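Search posts, people, tags

1/ ok thread time. I rewrote the control loop for our two-arm bag packing setup and I have thoughts (mostly about latency, sorry). The planner is called Skaltetti, the logging tool is Bindero, and I have opinions on both!

2/ First thing: the policy spits out chunks of 100 actions and we used to run the whole chunk before asking for a new one. Both arms would hover at the bag, then lurch. Looked awful.
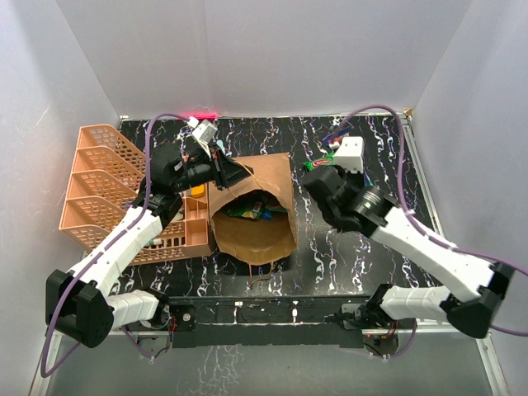 3/ THE FIX
Ask for the next chunk early and blend the overlap. Inference takes some 229 ms on our box, so I start it well before the old chunk runs out. Way smoother, and it took me one evening.

4/ Second problem was the arms fighting over the bag opening. Skaltetti now keeps a little lock on that space, one gripper gets in and the other has to wait near the rim.

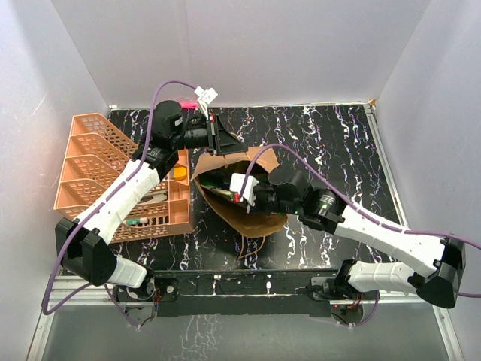
Right gripper in the bag, left one up over the rim.

5/ Perception next. Shiny snack bags are rough on depth, so close up I lean on the wrist camera and let the model sort out which edge to pinch. The blue salt & vinegar one is my favorite test bag.
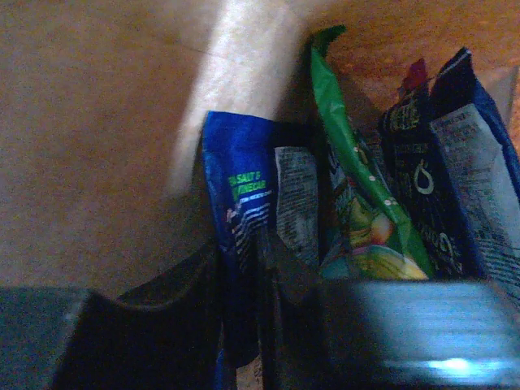
6/ Somebody asked: do you log every frame?
Only the wrist streams at full rate. Everything else gets thinned out in Bindero, or the disk fills up by lunch.

7/ Next up is cleaning the timestamps, they drift and it's driving me nuts. Config goes up tonight.

Comments

kettle_loop: how long is the overlap??

pidgeon500: we had the same lurch, blending fixed it for us too

mossy.dev: please post the lock code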